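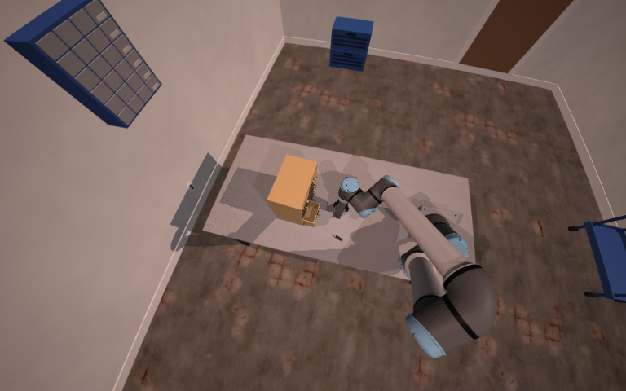
Section 6: Storing your saved seed

Your Curkorix seed kit is packed and ready, and now comes the really fun part, giving all those tomatoes and beans a home! Any dry, shady storage will do. A small cabinet like the orange-yellow one, with a drawer that slides right out, lets you flip through packets by colour and variety.

1. Spread the seed on a plate for 13 days, stirring daily.
2. Snap a bean in half. If it bends, give it more time. 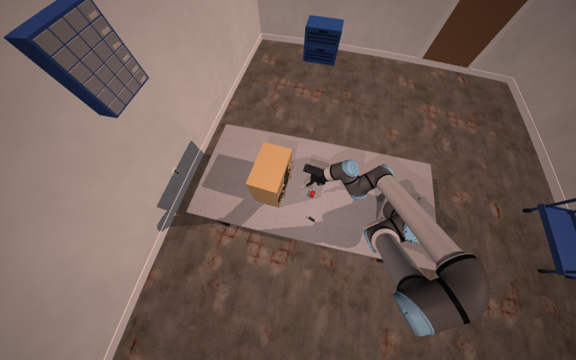

3. Fill each packet no more than halfway and fold the flap twice.
4. Write the variety and the month on the front (September is a big one for us).

Note: The kit holds 200 packets, plus 17 spare labels.
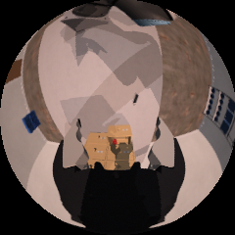 Fig. 3. Angular shadows across a pale surface.

Caution: Keep seed out of direct sun, and never dry it in the oven.

5. Slip one Jakon drying sachet in with each group of packets.

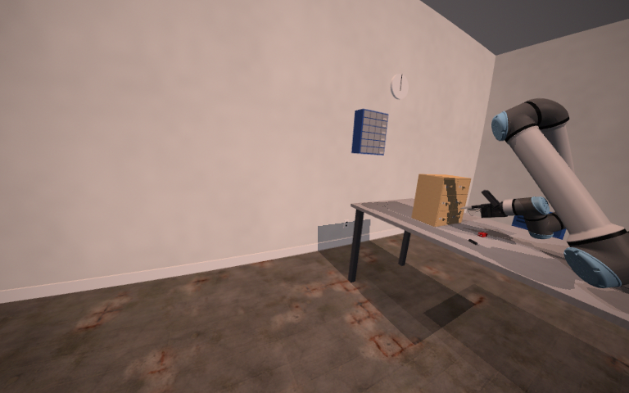 6. Check the sachets every Tuesday for the first month. Pink ones need replacing, and then you're all set for spring planting!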